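Livery yard

A livery yard is a business that houses horses for their owners in return for a weekly or monthly fee. The term is chiefly British; in North America the same service is known as boarding.

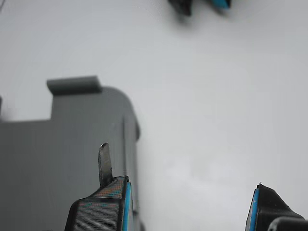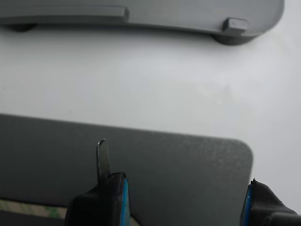
Grey plastic parts on a pale surface.

Types of livery

Under full livery, yard staff feed, turn out, groom and exercise the horse. Part livery divides these duties between staff and owner. DIY livery provides a stable and grazing only, and the owner carries out all daily care. In working livery the fee is reduced and the horse is used in the yard's riding school for agreed hours.

Contracts

Most yards issue a written agreement covering notice, insurance, worming and unpaid fees. Ute Wegener's survey of 214 yards found that disputes most often concerned notice periods -- usually four weeks -- and the cost of winter hay.

Size

Yards range from a few stables on a family farm to large commercial premises. Tuvgate, opened by Terence Haslam, has 64 stables and an indoor school.

See also: Agistment; Riding school; Horse loan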